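How Does Stuff Get Across the Ocean?

Look at the tag inside your shirt. It probably names a country, and that country might be thousands of miles away. So how did the shirt get to you? It didn't swim! Most things that travel between countries go by sea, packed inside giant metal boxes called shipping containers.

A common container is 20 feet long. You could park a car in it and still have room for your bike. Once it is packed with shirts, toys or bags of rice, the doors are closed and a seal goes on. A seal is a strong tag that has to be cut before anyone can open the doors.
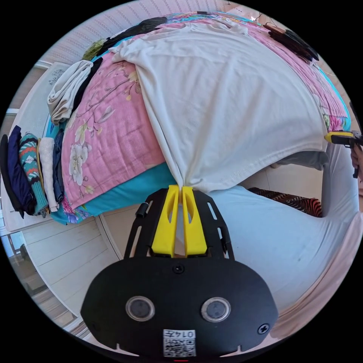

A white T-shirt on a flowery pink duvet.

Who plans the trip?

A freight forwarder does. "Freight" is another word for goods on the move, and a forwarder is like a travel agent for boxes. Forwarders book the truck, find space on a ship and fill out a whole lot of forms.

Let's follow one box from a factory in Weerakoon to a store in Bralden. First a truck takes it to the port. Then a crane — some of them are taller than a 20-story building — picks it up and sets it down on the ship. The ship in our story is the Kivero, and she is carrying 900 containers. Ours is number 834 on the list.

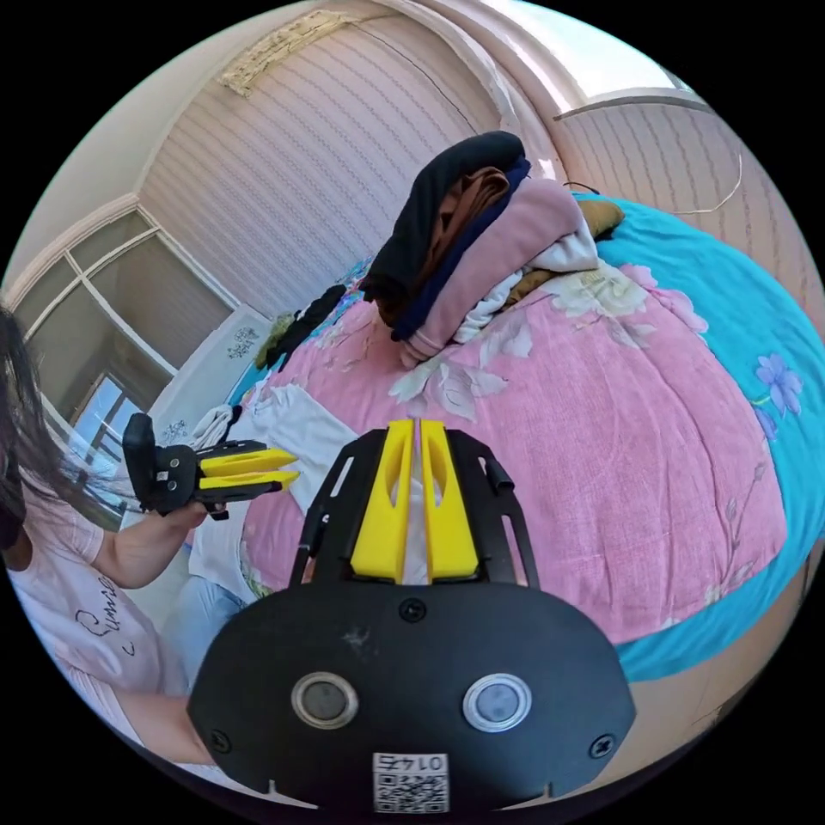
Yellow gripper fingers on a black frame.

How do they stack them all?

Very carefully! Heavy boxes usually go near the bottom so the ship stays steady. Boxes that need to come off first can't be buried under boxes that are staying on, so planners work out the stack on a computer before loading begins. It's a huge puzzle, and they have to solve a new one for every trip.

Some containers plug in. These are called reefers (short for "refrigerated"), and they keep bananas, fish and medicine cold all the way across the sea. 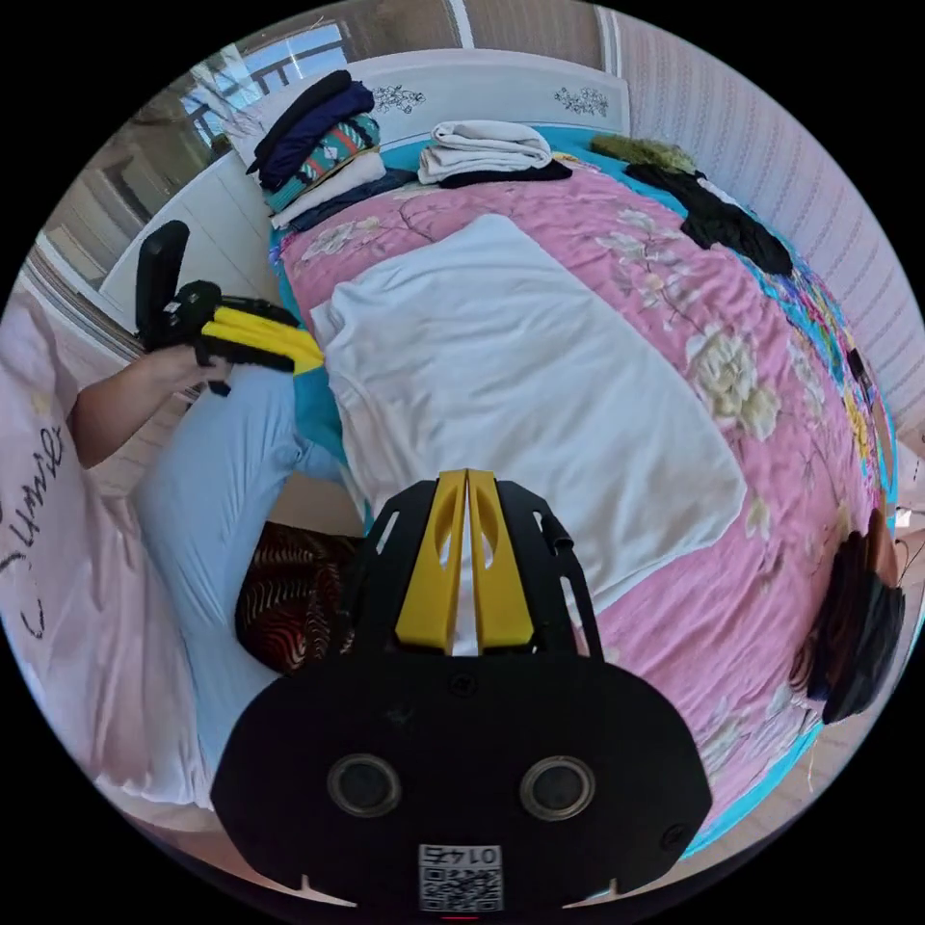 Ornell Port Learning Center | Schools and Families Team

What happens at the other end?

When the Kivero arrives, our box still can't go straight to the store. It has to pass through customs. Customs officers check what is coming into a country. They read the list of goods, and sometimes they open the doors and look inside or send the whole box through a giant X-ray machine. Isn't that cool?

There may also be a tax to pay, called a duty. After that a truck or a train takes the box on the last part of its trip. Ours has 87 miles to go. 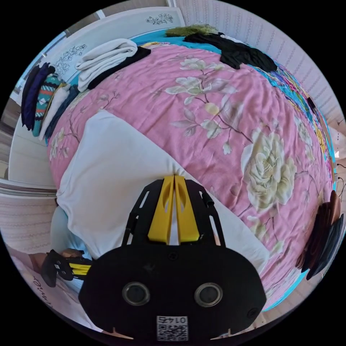 Then the box gets unpacked at a warehouse, and smaller trucks carry the goods to stores. The empty container is used again. It might be full of books next time, or bicycle parts!

Words to know

Cargo: goods carried by a ship, plane, truck or train.
Import: to bring goods into a country.
Export: to send goods out of a country.
Port: a place where ships load and unload.

Try it at home

Pick five things in your room and find out where each one was made. Mark the places on a map and draw the path a ship could take to reach you.

Written by Hashini Pathirana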